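Plattner Rerkomis Work Table
Section 2: Placing the top and laying out your items

Read this before you start. Skip the part on leg height if your table came from the Ornton store already put together, they set it to 70 cm there.

1. Pick the spot first. Flat floor, no rug. Leave 50 cm of clear space on the long sides so you can get around it.

2. Lay the top on the frame, smooth side up. Line up the holes. Start every screw by hand before you tighten any.

3. Tighten corner to corner. Snug is enough. If the top lifts at one corner, back all the screws off and go again.

4. Check the height. Turn the feet a little at a time, then push down on each corner. Rocking? Same again.

NOTE: Bag B has 14 screws. You will have two left over, keep them.
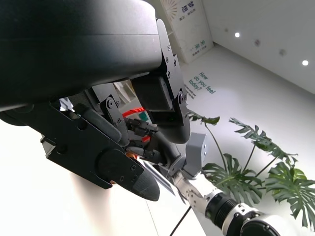

5. Wipe the top down with a damp cloth, then a dry one. No scouring pads, no bleach. Packing dust scratches if you drag things thru it.

6. Put your items out one by one. Bright or odd-shaped stuff toward the middle, easier to find. Thin flat things go down last or they end up underneath everything.

7. Keep cables off the front edge. Run them down the back and clip them to the frame. Clips are in Bag C.

CAUTION: Do not slide heavy items over the edge trim. Lift them. Trim that gets peeled back is not coverd by the warranty.

8. Small round things roll. Use the tray, or set them on a folded cloth.

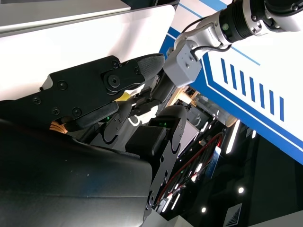 Fig. 2. White surface, small orange-tan item.

9. Look at the top from a low angle with a light on. Smears show up fast on a bright finish. Wipe again if needed.

10. After a week of use, retighten the screws from step 3. Quarter turn at most.

NOTE: Moving the table? Everything off first, tray too. Two people, one at each short end, lift by the frame. Never by the top.

Cleaning spills: blot, don't rub. Ink and sauce should come up with dish soap and warm water. Old marks, see Section 5.

Missing parts: write to the Skallolton warehouse with the code on the underside of the frame. Stores don't carry loose screws.

Next: Section 3, Fitting the drawer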